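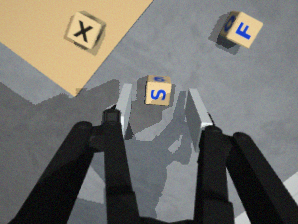 An index for a local history booklet can be made by one person with a box of slips and a few free evenings. Start by reading the whole text once without marking anything, so you know what it covers. Then rule a sheet with a space for every letter of the alphabet and give them different amounts of room. A letter such as X, the one in bold black on the cube lying on the flat tan-orange panel, needs a line at most. In the index to the Trustarthorpe booklet it had no entries at all and we left the heading out. B, C, M and S need a good deal more.

What you need

Page proofs with the final page numbers
Blank slips or small cards, all one size
A soft pencil and a rubber
A shoebox, with dividers cut from cereal packets
A simple text program for typing up

Do not begin from an early draft. If one photograph is moved, every page number after it may be wrong.

Step 1: Decide what goes in

Index the things a reader will come looking for. In a village history that means surnames, farms, streets, trades, schools, chapels, ships and events. Leave out passing mentions. If the text says a man walked to Brurndale and the place is never discussed, Brurndale does not need an entry for that page.

Write your rules on a card and keep it in front of you. Mine said: all surnames in, first names where known, house names in if the house has a sentence of its own, no entries from the foreword.

Step 2: Write the slips

Work through the proofs a page at a time. Use one slip for each subject on each page, with the heading on the top line and the page number at the right. Write the heading the same way each time. "Mill, water" on one slip and "Water mill" on the next will end up far apart in the box.

The Trustarthorpe text made 1,865 slips, which came down to 700 entries once they were merged. A thinner booklet will need far fewer.

Tick each proof page at the foot when it is done.

Step 3: Sort

Sort by first letter only to begin with. When all the slips are behind their dividers, take out one letter at a time and put it in full order on a table.
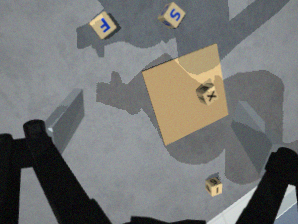 F and S, both in blue. S is often the longest section and is best split by its second letter.

Choose between word-by-word and letter-by-letter order before you go further. Word-by-word puts "New Road" before "Newbury". Letter-by-letter ignores the space and puts "Newbury" first. Either will do if you keep to it throughout.

Treat St as if it were spelt out as Saint. File Mac and Mc as they are written, and put a short note at the head of the index saying so.

Step 4: Merge and check

Put slips with the same heading together and copy the page numbers on to the front one. Where a subject runs over several pages without a break, write it as a range, 24-27. Where it comes up separately on each, write 24, 25, 26.

Any entry with more than six page numbers should be broken down. "School" followed by a long row of numbers is little use. "School: fire at", "School: log book" and "School: new building" will save the reader time.

Add cross-references now. Use "see" when the reader must go elsewhere, and "see also" when there is more to find. Follow each one up in the box and make sure there is an entry at the other end.

Step 5: Type it up

Type straight from the box in order. Two columns suit most booklets. We set the text in 11 point and the index one size smaller, with a line space between letters. Indent any line that runs over.

Pick entries from different parts of the finished index and look them up in the proofs. If you find a wrong page number, check everything else from that page. Keep the slips until the booklet has been printed, as they will be needed if there is a second edition.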